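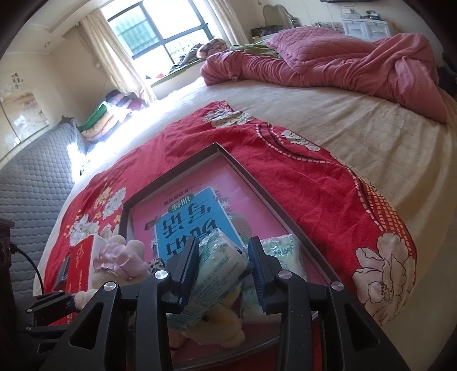
Packet of tissues or wipes, with a framed picture lying behind it.

Plosden Astronomy Society
Minutes of the June general meeting, Wednesday, 7:30 p.m., Gashi Hall

Present: 22 members, and a dog that left during the accounts. Apologies were received from the vice chair, who had a clear sky at home and saw no reason to pretend otherwise.

1. Previous minutes
Approved after one correction. The word "asteroid" on page 2 should read "astrolabe." The member who had spent a month worrying about it was thanked for his patience.

2. Talk: Is the universe going to end, and when?
The speaker took us through heat death, the Big Rip and vacuum decay, in rising order of cheerfulness. Heat death is the slow one, in which the stars burn out and everything drifts toward the same temperature. Vacuum decay would spread at close to the speed of light, so there would be no warning and no point in one. A member asked whether this affected the lease. The chair ruled that the lease runs only to next spring.

Discussion of dark energy went on for 19 minutes past the time allowed. Two members disagreed over whether a changing dark energy would rule out the Big Rip or only postpone it. They were invited to continue in the parking lot, and did.

3. The Rika telescope
The mount still drifts west. The equipment officer has tightened everything that can be tightened and one thing that can't. Sillico has quoted $606 for a replacement drive, delivery extra. Agreed to buy it, nine in favor, four against, the rest looking at their shoes.
Action: equipment officer to order.

4. Observing night
The last one was clouded out, as was the one before. Proposed that the next be held at the reservoir, with up to 2 telescopes set up on the dam road. Red flashlights only. The member with the very bright headlamp said he felt singled out. The chair confirmed that he had been.
Action: secretary to ask the water company for the gate code.

5. Any other business
The library copy of the lunar atlas is still missing. Whoever has it is asked to put it back on the shelf, no questions asked, though there will be looks.

Cookies ran out at 8:15. Request for more cookies noted.

Meeting closed at 9:50 p.m. Next talk: neutrinos, weather irrelevant.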